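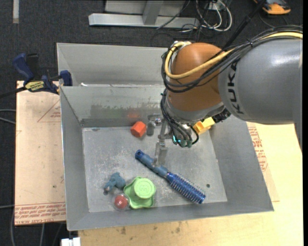 Loyalty schemes, again

2022-05-11

My purse weighs more than it should and most of the weight is plastic. I emptied it onto the bed at the weekend and found a card for a chemist I have been to once, two for the same bakery (one under my maiden name) and a Trollel card I have carried since the Kilthorpe branch opened. So I sat down with a cup of tea and tried to work out what any of it had been worth.

Trollel first, as it's the one I use. I have 3,036 points. That sounds like a lot, and I suspect it is meant to. To find out what a point buys you have to log in, and to log in you have to remember which email address you gave a teenager at a till years ago. I got there in the end. You need 200 points for a pound off, so I have fifteen pounds and a bit left over that I can't spend until it grows into another pound. Fifteen pounds, for years of shampoo, washing powder and birthday cards.

I am told I should be pleased. It's free money, says my sister. But is it? I went back through the receipts I still had, and more than once I had driven past the cheaper shop because Trollel had sent me a "double points weekend". Double of very little is still very little. I bought a set of hair things in March that I didn't need, purely for the bonus, and the same set was less at the market the week after. I don't know how many times I have done that, and I'd rather not.

Then there is Wuisan, the coffee place by the station, who scrapped their paper stamp card and moved everything to an app. With the old card you bought your coffees, the tenth was free, and you could see how far you had to go. Now you collect "beans". A small coffee gets you one number of beans and a large gets you another, and they change it when they feel like it. A free drink used to be 300 beans and now it is 400. There was an email about this headed "Exciting changes to your rewards". I can't think who was excited.

Irfan Pillai, who writes the money column in our local paper, had a go at defending all this a while back. His line was that the shops give you a small discount and get to know what you buy, and that it's a fair swap between grown-ups. Well, maybe. It would be fairer if both sides knew the price. I know what I got, fifteen pounds. What did they get? I asked Trollel for a copy of what they hold on me, as you are allowed to do, and they have acknowledged my request twice without sending anything.

The one I mind least is Sistent, the hardware shop. No card, no app. They knock a bit off if you come in often and the man on the till likes your face. It's not a fair system either – I'm sure there are people who never get a penny – but at least I don't have to carry it.

I have cut up the chemist's card and both bakery ones. Trollel has stayed for now, until I've spent the fifteen pounds, though I notice the vouchers only come in fives and each has its own expiry date. The first one runs out in a fortnight. I need toothpaste, so I suppose that's where I'll be going.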